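Shop > Arm Accessories > Stesard Cable Clip Kit

Stesard Cable Clip Kit, pack of 5

I wrote this page after a bad Thursday. We were running our keys-and-drawers job on two arms, and the right one stopped dead – a loop of cable had snagged and pulled its plug half out. No warning, just a fault light and me hitting the stop button.

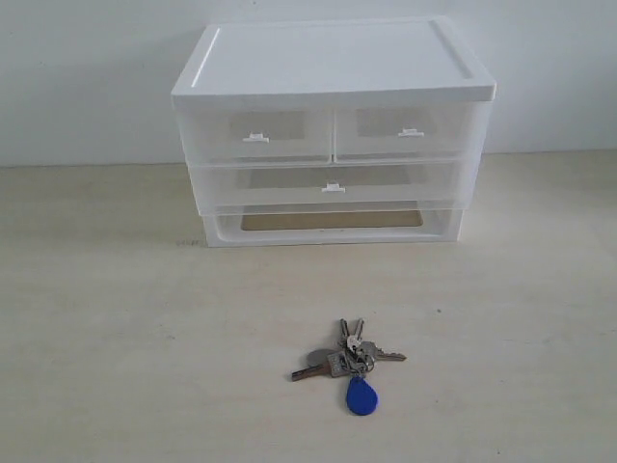 Drawer unit and keys, the whole job.

So I had clips made! They snap onto the links and hold the slack in close. Please cut the power before you fit them, and bend each joint all the way by hand afterward. I skipped that once and pinched a wire.

Slack left hanging under the arm is what you're looking to tidy up.

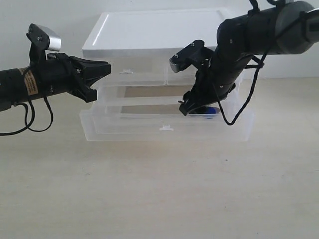

Comments

Hiu-tung Wu: Same fault here, joint 4. Do these fit thicker cable?

Tonantzin Ledesma: Mine slipped until I used 3 per arm. Fine now.

Pao-chu Au: Is the pack of 5 back in February?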